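Simulation cell: gripper swap and new upkeep routine

The tabletop cell in the Prerkutex simulator has been back in use since early November, after a stretch when its results could not be trusted. Anas Lahlou did most of the work and asked us to put the changes in the newsletter so that everyone sets the cell up the same way.

The trouble was in the gripper model. The old fingers had collision shapes 5 mm longer than the drawn ones, so the arm stopped short on low objects and the log still recorded a good grasp. Anas rebuilt both fingers from the Stokon drawings and reran the full set of 3,220 grasps overnight. Any scores from before the swap should be marked as old and left out of comparisons.

The test layout stays as it was: round wooden table with the glass layer on top, yellow cube on the small plate, coffee cup and wine glass over on the left. Please don't move the glassware to make planning easier – the clutter is part of the test.
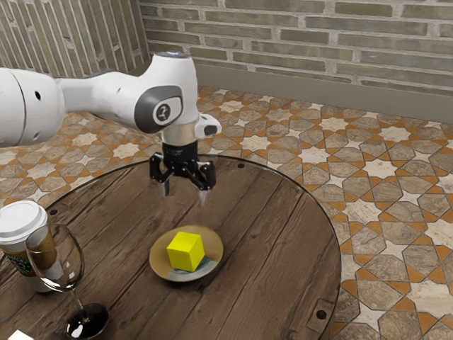

Before you start a run

Load the cell from the Shawky folder, not from your own copy. Two people lost a morning to outdated copies last month.

Send the arm to its home pose and open the gripper fully. Check that both fingers report the same travel. If they differ, reload the gripper file and try again before changing anything else.

Let the scene settle for 50 steps with the arm still. The cube should stay put on the plate. If it creeps or jitters, the contact settings have been overwritten and need to be restored from the Ultow preset.

Run 20 trial grasps and read the contact log as well as the score. Save the log with the run.

Anas will look over the joint limits and friction values at the start of each month. Faults go on the cell's page in the tracker – include the seed, or the fault can't be replayed.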